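Robot hand keeps its grip through lunch at Arton

Work on a two-handed robot at Arton's Harau lab stopped for 40 minutes in May when one of its hands closed on a foam block and declined to open again. No one was hurt. The block has been retired.

The fault hit shortly before noon, during a routine run of small-object picking at the desk. According to the company's incident note, the left hand took an open command, reported that it had opened, and stayed shut. It repeated this 9 times. An operator pressed the stop button, which cut power to the arms but not to the fingers, a design choice meant to keep the robot from dropping things. On that score it performed perfectly.

Engineers traced the trouble to fault code 3386 in the hand controller, supplied by Zisteo. The manual lists the code as "reserved." Zisteo says a corrected manual is on the way, along with corrected software.

Testing has since resumed, with both hands lit up over the desk, a ruler on the tabletop and a whiteboard full of blue marker close by.
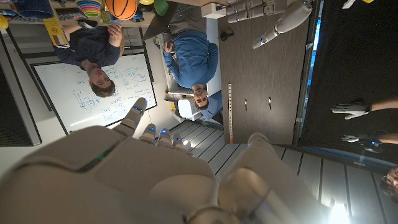
What changes now

Arton has put a 300-gram limit on anything handled at the desk until the new software is in. The stop button will be rewired so that a second press releases the fingers, and staff have been told to keep their own fingers clear when they press it.

Ševčík, the firm that services the lab's safety gear, will check the new wiring before the limit is lifted. Its quote for the job arrived the same afternoon, well ahead of the corrected manual.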